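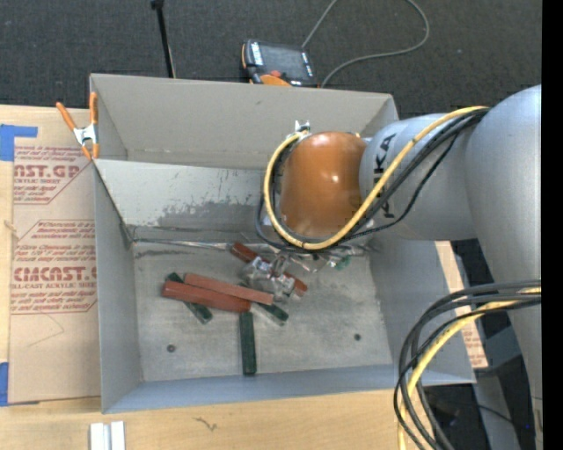 Storage and Small Parts, Session 4: Bulk bins and what we claim for them

Notes by Colm Keane. Read before the Fri 9 October class. The Rellen worksheet goes with these.

Last session we looked at drawers and racks, where every item has a place and the arguments are mostly over labels. A bulk bin has no places. You tip things in, they land where they land, and somebody has to get them out again later. The trade catalogs are very fond of bulk bins and I'd like you to be a little less fond of them by the end of the hour.

1. The sloped side

Most bins with a slanted wall are sold with some line about items "self-centering." The Jultotier leaflet says it, and so does Plemell, in nearly the same words, which makes me wonder who wrote it first. The idea is that parts slide down the slope and gather in the middle where they're easy to reach.

Do they? Round things, often. Rectangular blocks, I'm not so sure. A block that reaches the bottom has flat faces to stop on, and where it stops depends on how it was dropped and what was there before it. If you see blocks in the middle of a bin, that tells you they are in the middle. It does not tell you the slope put them there. Somebody may have dropped them in the middle. Keep that objection handy, you'll need it for the worksheet.

Scraped metal on a slope gets used as evidence too. "Look at the wear, it must see heavy traffic." A big scraped patch on the lower part of a panel shows that something rubbed it. It won't give you a date or a cause, and I have marked down several papers that supplied both.

2. Piles of blocks

Take red blocks and green blocks, same general shape, in one open metal bin. The questions people usually ask are about color: can you tell them apart, should they be sorted. Color is the easy part. What matters for getting them out is who is lying on whom.

A green block that passes under a red one, with both its ends showing, looks available. Pull it and the red one moves. A green block off to one side of the pile is a different case, and you'd take it first if you were emptying the bin and had any sense. Shades matter less than people think. Dark red, salmon and a brownish red all go in the same column of the worksheet, and please don't invent a fourth column.

The usual advice is "work from the top." Fine as far as it goes. In a loose pile the top is not always one object, and two blocks can each be partly over something else. Draw it before you decide. An arrow from the upper block to the lower block is enough. If you can't tell which is upper, leave the arrow off and write "unclear." I would much prefer three honest unclears to a full diagram I can't believe.

3. Clear plastic

My least favorite material in this course. Crumpled clear plastic on top of a block gives you glints, gray shadows and a partial view of whatever is underneath, and people then describe the block as if they had seen all of it. They haven't. Count a partly covered block as partly covered.

It is also hard to say where one piece of clear plastic stops and the next begins. The Egilsson handbook tells you to "estimate by outline." I tried this with last June's class and got as many answers as there were people in the room. If you must write something down, write "clear plastic, amount uncertain," and move on to the blocks.

Don't assume it's packaging either, or trash. Plenty of clear things look like wrapping from a distance.

4. Metal bins and their numbers

Plemell gives 226 as the part number for its open metal bin and Jultotier uses 114. These are order codes. Every year a student reads them as dimensions.

Gray metal has a reputation for being easy to keep clean. I'd call it easy to wipe, and the seams are another matter, especially where a slope meets the bottom. Fasteners in the floor of a bin deserve a look as well. A small round head can be enough to stop a flat part from sliding, and I've yet to see one mentioned in the self-centering paragraph.

5. For the worksheet

Draw one pile of rectangular blocks with arrows for over and under. Mark anything partly hidden.

Say which block you would take out first, and give one thing that might make you wrong.

Copy one sentence from either leaflet and write what you would need to see before you believed it. "A test" is too short an answer. Say what gets dropped, from where, and how many times.

Bring pencils. Session 5 is lids.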